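The Tablecloth Stays On

Danuta Walczak has washed the same white tablecloth for most of her married life. It came from Kubiak, a linen shop in Drurnitz that closed years ago, and it has outlasted two tables.

White cotton is selling again. Jandura, a small mill outside the town, shipped 698 plain white cloths in January, up from 425 a year earlier. Owner Ryszard Kalinowski credits younger buyers who grew up with vinyl and want something that can go in the machine.

Walczak treats grease with dish soap before it goes near hot water. Tea gets an overnight soak in oxygen bleach. She stopped ironing when her children left home and says guests haven't mentioned it.

Etenesh Jemal, who rents out table linen for weddings, still presses every piece while it is damp.
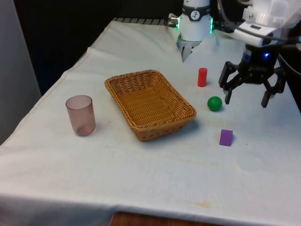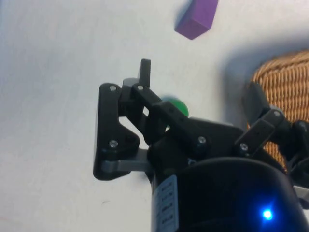 Can an old tea stain still come out of cotton?
Often it can, with two or three long soaks, but keep the cloth out of the dryer until the mark is gone.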